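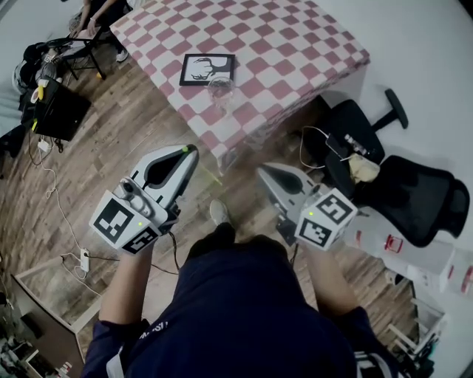 Jaidee Paranormal Society — Home Visits Team

Noises in the House: Household Tips Before You Call Us

Most of the calls we get start with a sound at night. Go through the list below first and write down what you find. We will ask for it anyway.

Knocking in the walls. Run the hot tap for five minutes, shut it off and listen. Copper pipe ticks and knocks as it cools. If the knock comes right when a washing machine stops filling, you have water hammer, and a plumber can fit an arrestor.

Footsteps overhead. Floorboards that were walked on during the day can creak as the house cools. Work powdered graphite or talc into the gaps between the boards, put down an old towel and walk over them a few times. If the steps are quick and light, look in the attic for droppings.

Doors that open by themselves. Hold a level against the hinge side of the frame. If the frame leans, take out one hinge pin, lay it on concrete, tap the middle with a hammer to bend it slightly and put it back.

Cold spots. Light an incense stick and move it slowly along baseboards, outlets and window trim with the fan off. Mark any place where the smoke bends. Foam gaskets behind outlet covers are cheap and take a screwdriver to fit.

Smells. A sewer smell in a spare bathroom is often a dry trap. Pour a quart of water down the drain. For a gas smell, leave the house and call the gas company from outside.

Headaches, dread, a feeling of being watched — check the carbon monoxide alarm before anything else. If you don't own one, buy one today.

Keep a log for 16 nights with the time, the room, the weather and whether the furnace was running. Send it to Waraporn Wongsuwan, who schedules visits. We don't take new cases in August.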